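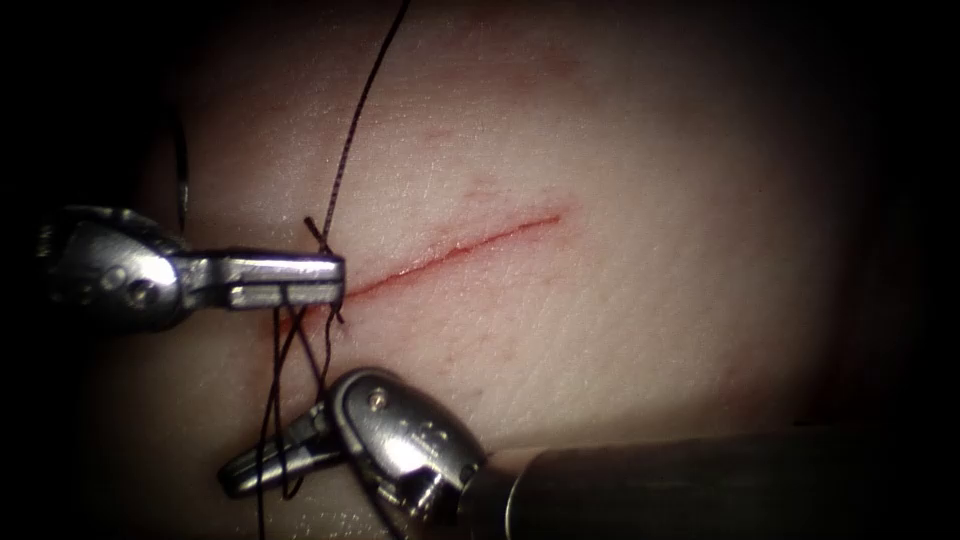 From: Tudur Ellis
To: stirkutgate-list
Date: Apr 16, 2020
Subject: Re: [stirkutgate] knot success numbers, and which labels did you use?

Hi all,

Sorry for the slow answer on this one, I wanted to rerun the split before I said anything and the rerun took most of the week. Original question first and then my two cents (okay, more like a dollar fifty).

> On the Dondine baseline: your note from September says the policy
> was trained on 785 demos, but the table only adds up to 378. Are
> the rest held out, or thrown away? Also, do you count a throw as
> good when the loop closes, or only when the knot lies flat on the
> pad? We're trying to match your setup with Jendach and our numbers
> come out way lower than yours on the second throw. Needle driving
> looks fine.
>
> Last thing, are you feeding the model both wrists or just the
> scope view?

Good catch on the table! Both numbers are right, they just don't mean the same thing, and I should have said so in the note. 785 is everything we recorded, with each needle pass and each throw saved as its own clip. 378 is the knot clips only, and that's all the table covers. The needle passes went into pretraining and never got a row of their own. So nothing was thrown away, but if you trained on knots alone you were working with less than half of what Dondine saw, and I bet that's a good chunk of your gap right there.

On scoring, we were strict in the wrong place. A throw counted as good when the loop had closed around the tail and both tools had let go without dragging the thread back out. We did not look at whether it lay flat. When I went back and rescored 181 of the rollouts by hand with "flat on the pad" as the rule, the first throw barely moved and the second throw dropped a lot. If you've been scoring on flat knots all along then you may well be level with us, or ahead, and please don't go chasing a bug that isn't there. I spent a good part of last fall doing exactly that with Rosser. 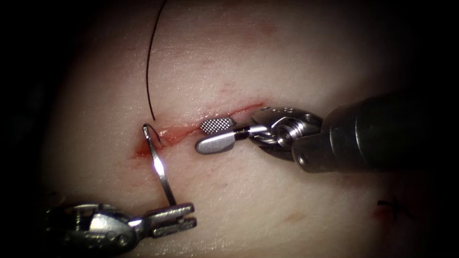 Needle driving is just a kinder problem. The needle is stiff, it's shiny, it keeps its shape between one time step and the next, and the model can pretty much read the angle right off the image. Thread does whatever it likes. Once you've got a couple of strands crossing near the jaw tips, the scope view alone can't tell you which one is on top, and a dark strand over a dark shadow is the worst of the lot. Most of our bad second throws start with the policy picking the wrong strand and then doing everything after that very neatly — which is kind of maddening to watch.

What helped us, in case you want to try it before you touch the architecture:

We cut the action chunks down to 8 steps for knots and left them longer for needle driving. With long chunks the tool commits to a grab and sails right through it even when the thread has slid away.

We relabeled the clips by phase (reach, wrap, grab tail, pull) and gave the phase to the model as an extra input. Boring work, took forever, worth it.

And we added a bunch of recovery demos where the operator starts from a badly placed tail and fixes it. I'd do this one first if I were starting over. The clean demos look lovely but they never show the policy how to get out of trouble.

As for your last question, scope view only, plus joint positions for both arms. We tried wrist cameras on the bench and they were great right up until a jaw or a loop of thread blocked them, and then they were useless at the very moment we wanted them. I'd love to hear if anybody here has had better luck with that, maybe with a different mount.

One thing I still can't explain is that the policy does worse when the wound starts on the left and the free thread comes down from the top. Flip the layout and it perks up. Could be the demos, could be that our left tool has more slop in the wrist. If your Jendach runs show the same thing I'd lean toward the demos, seeing as you recorded your own. Could you check, and split your second throw numbers by side when you get a chance?

I'll put the rescored list and the phase labels in the shared folder tonight, under Stirkutgate/rescore. The column names are a bit of a mess, so yell if something doesn't make sense.

Cheers,
Tudur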